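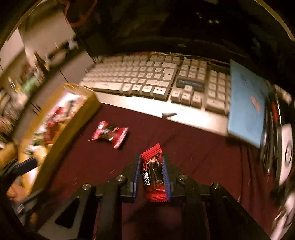

*Page last changed: 9 June 2025*

I'd been trying to get somebody at Skendlow to talk to me for months. They sell candy, tea and snacks, mostly small packets, through their own web shop and a string of little stores, and last year they moved all of their sales data off one groaning old database server and onto a streaming setup. I love this stuff. I wanted to know what it was like from the inside, and in January the woman who runs their data team finally said yes, as long as I kept her name out of it and didn't make her draw any diagrams.

We talked for most of an afternoon (she had a lot of tea, I had a lot of questions). I started with the old system, and she groaned before I'd finished asking.

"Every store sent us a file at closing time," she said. "One file per store, and each one had to land before the nightly job could start. If a single store was late, the whole thing sat there and waited. I'd wake up, check my phone in bed, and know from the first email what kind of day I was going to have."

How many stores? "131 when I joined. It's gone up a little and down a little since, but that was the number I used to see in my sleep."

The nightly job was supposed to finish by six in the morning. By her last holiday season on the old setup it was finishing closer to lunch, so buyers were ordering stock from figures that were already a day and a half old. She told me the buyers had quietly gone back to phoning the stores, which I found kind of wonderful, and she did not!

So what changed? Skendlow brought in Soruten, a small firm that sells a message queue along with a lot of hand-holding. Each register now sends every sale as it happens, the queue holds on to it, and a handful of workers downstream pick it up and write it to storage. I asked whether she'd looked at building it all in-house.

"We did build it in-house. Twice," she said. "The first one lost messages when the network dropped, and the second one never lost anything but sent some sales through two or three times. I remember a store manager calling to say thank you for his record week. I had to call him back."

The duplicates are worth a bit more space, I think, as everybody I meet who has done this kind of move has a story like hers. A register sends a sale, doesn't hear back, and sends it again. Now you've got two. The fix at Skendlow was to give every sale an ID at the register, before it goes anywhere, and have the workers throw away any ID they've already seen. It sounds simple when I type it. She said it took them nine weeks, most of it spent on registers so old that they couldn't make a proper ID and had to be given one by a little helper program running next to them.

"I'd budgeted two weeks for that," she said. "I still have the plan. I look at it when I need to feel humble."

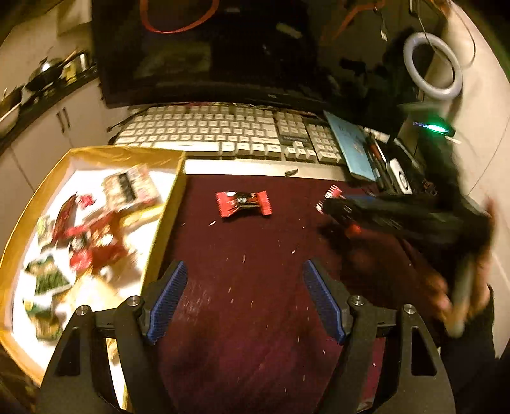

Bad product records were the next thing I wanted to hear about, because a fast pipeline full of junk is just faster junk. She perked up at this one. The catalog had grown over many years with three different people's ideas of how to write down a package size, and when the team ran their first real check they found 2901 products with something wrong: missing weights, two barcodes on one item, tea filed under gift wrap. My own desk mat is dark maroon with pale specks sprinkled all over it, and I told her that's how I picture a catalog like that, fine from across the room and then you lean in. She laughed and said hers was more like the drawer under the register. They cleaned the top sellers by hand first and wrote rules for the rest, and any record that fails a rule now goes to a holding table where a person looks at it before the sale shows up in a report.

I asked if the buyers minded sales being held back. "They minded a lot for the first month," she said. "Then they saw that the numbers stopped changing after they'd read them. That's what they'd hated all along. They could live with late. They couldn't live with a Monday-ish number that turned into a different number by the afternoon."

The reporting side runs on Fuvar, a dashboard tool I hadn't used before, and I got a quick tour. The buyers see 11 charts and no more. The team started with a huge pile of them and kept cutting until people quit asking what things meant. My favorite shows how fast each product is selling next to how much is left in the back room, with a line where it'll run out. It's plain as can be, and she said it's the one page people keep open all day.

Then there's Tóth, which is what they call their forecasting model. It guesses next week's orders store by store, and the buyers can overrule it whenever they like. I wondered how often they do.

"All the time with new products, and I think they're right to," she said. "It has no idea what to do with a flavor it's never seen. With the regular stuff they mostly leave it alone now. I didn't push them. I put its guess next to theirs and next to what sold, and let them look."

I asked what she'd do differently, and she didn't need any time to think. She'd clean the catalog before touching the pipeline. She'd also visit more stores early on, after finding out very late that a few of them switch the router off at night to save power, so the last sales of the evening don't arrive until somebody opens up the next morning.

"We thought it was a bug for weeks," she said. "We had two people reading logs. And then I went to one of those stores to buy some tea, right at closing, and watched the clerk reach over and pull the plug."

Next on her list is returns, which still come in as a nightly file.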